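Short rules, kept where people can see them: Oriana Sepúlveda on running a shared robot bench

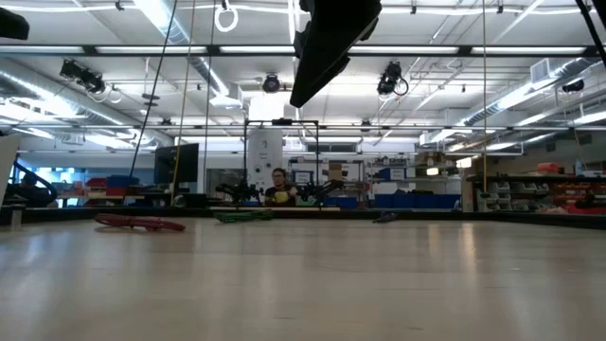

Three small bundles on the table at the Garnora lab, with the arm overhead.

Oriana Sepúlveda wrote the first set of bench rules for Garnora on a single sheet of paper. The current set still fits on two pages, and she means to keep it that way.

"People read two pages," she says. "I worked at Kuna before this and the manual there was a binder. It was a good binder. It sat on a shelf."

Her job is to decide how the arms are used during handling work, who may stand near them and what gets written down afterward. The cable tasks take up most of her week at present. Soft items such as coiled cable are hard to write rules for, she says, as they never land the same way twice.

"With a box you can say put it on the mark. With a coil you have to say what counts as a fair start. Ours says the bundles don't touch each other and no loose end hangs over the border of the table. That took us most of April to agree on."

Speed was easier. Any arm that shares a table with a person runs at 25 percent of its rated speed, and nobody at the bench can raise that alone. It takes two signatures - one from the operator and one from whoever is responsible for the room that day.

Sepúlveda is less happy with how the field handles overhead equipment. Published guidance spends many pages on floor space and fences, she says, and much less on what hangs from the ceiling.

"Cords, lights, ducts. An arm mounted high up has neighbors. We walk the space above the table before the first run and again after anyone has moved a light. It goes in the log with initials."

The log itself has grown to 2000 entries. Most are dull. She reads all of them anyway, and asks visitors from Nurnix, who use the same forms, to send theirs over each month.

Asked about stopping rules, she is brief. Anyone in the room can call a stop, and the person who called it doesn't have to give a reason until the arm is still. "Ruotsalainen had that rule first and we copied it," she says. "I'd like to see it in more places."

The next version will deal with how to hand over a half-finished run at a shift change. She has a draft - four lines so far.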